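Getting Grease Off the Range Hood (and Other Things You've Been Not Looking At)

Posted 27 Feb 2020 in Kitchen

The range hood is the ceiling fan of the kitchen. It is up high, it hums, and you assume it's clean until you change a light bulb and put your palm flat on top of it. I did that in July and my hand came back wearing a sweater.

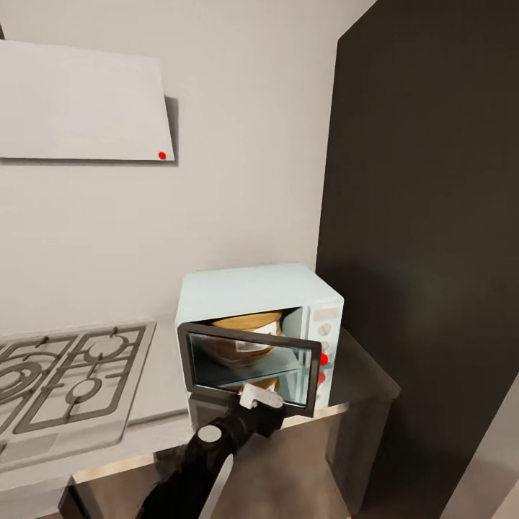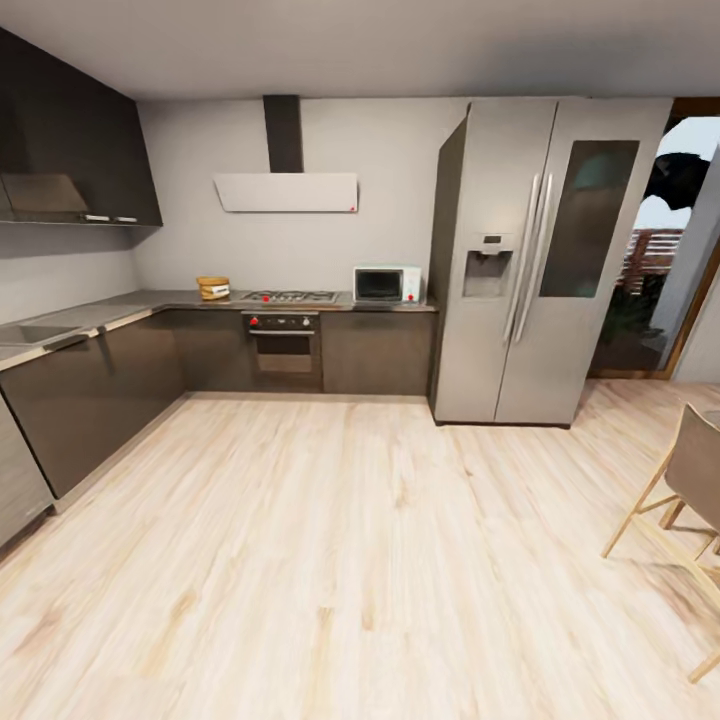
Start with the filters, which on most hoods slide or click out. Metal mesh ones can be washed. Charcoal ones can't, so don't try it, you'll just have a wet box of soot. Fill the sink with the hottest water your tap will give you, a good squirt of dish soap and a quarter cup of baking soda, and leave the mesh in there for 10 minutes. Go and do something else. Then an old toothbrush, then a rinse, then stand them on a towel until they're bone dry.

For the outside of the hood, a little cooking oil on a paper towel loosens old sticky grease better than any spray I've paid for. I know how that sounds. Wipe with oil, then soapy water, then a dry cloth, and go with the grain if yours is brushed steel.

Grates next. If they're cast iron, keep them out of the dishwasher unless you enjoy rust. Hot soapy water and a nylon brush will do. The really black bits get a paste of baking soda and water, left on for 60 minutes with a damp rag over the top. Let the burners cool before you lift anything. I have a small scar on the subject.

Dark cabinet fronts show every fingerprint, especially near the handles. One drop of dish soap in a bowl of warm water, wring the cloth out hard, dry right away. Skip the furniture polish. It looks lovely for an afternoon and then collects flour.

Comments (2)

Silvana Siqueira: The oil thing works!! I did the hood, then the top of the fridge, then I had to lie down.

Angus Buchanan: What about the fan blades? Mine have not been touched in 227 years, judging by the color.

Reply: Power off at the breaker, damp cloth, low expectations.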